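Records and Information Management
Unit 4: Retention Schedules

Course handout prepared by Araceli Aguirre. Read before the December seminar.

4.1 Purpose of a schedule

A retention schedule states how long each class of record is kept, what event starts the clock, and what happens when the period ends. It applies to classes of record, never to single files. A schedule that lists files by name becomes an inventory and goes out of date within months.
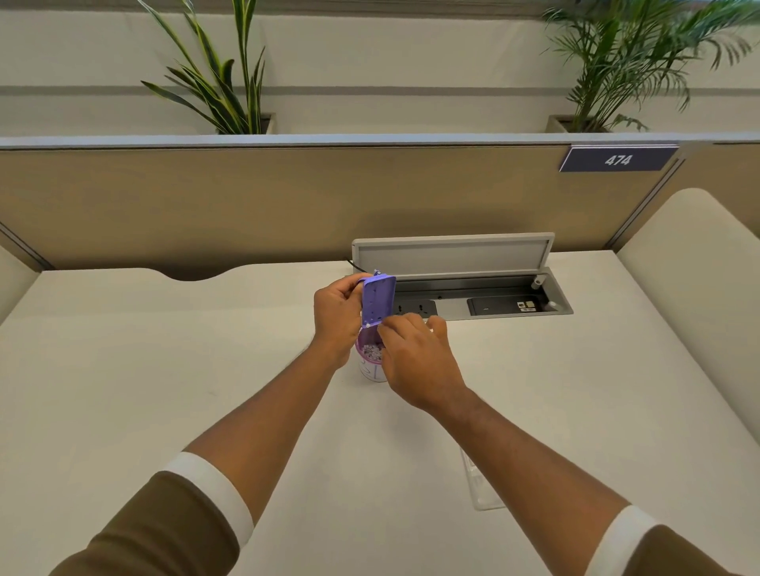
The starting event is called the trigger. Common triggers are the end of the fiscal year, the close of a contract, and the date an employee leaves. A period without a trigger cannot be applied: "keep 2 years" has no meaning until the reader knows two years from what.

4.2 Classes and series

Group records by the activity that produced them. Format is not a basis for grouping – a signed lease on paper and its scanned copy belong to the same series. In the Goicoechea case file (reader, p. 39), the firm had 136 series before review, many of them duplicates created when departments named the same activity differently.

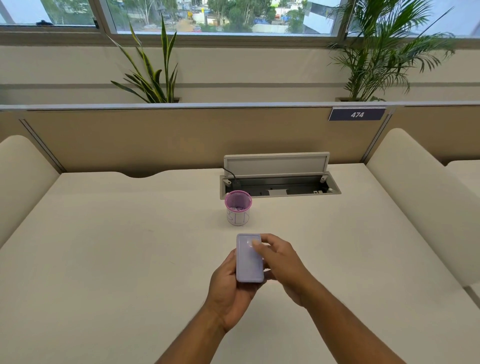

4.3 Disposition

Disposition is the action taken at the end of the period: destruction, transfer to an archive, or review. Destruction requires written approval and a log entry giving the series number, date range, method, and approver. A legal hold suspends disposition for every series it covers, including copies held at individual desks. Release of the hold does not restart the period.
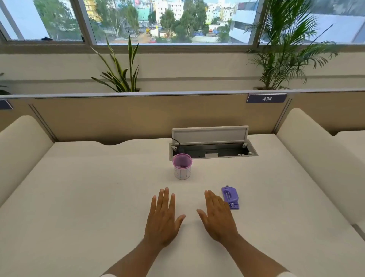

Figure 4.3. Desk surface.

4.4 Exercise

Using the Janov schedule, find the trigger for series 2183 and state the earliest date on which disposition may take place. Assume no hold. Then repeat the exercise with a hold that begins one month before the period ends. Show the dates used.

Reading for Unit 5: Bravo and Rondonuwu, chapter on vital records.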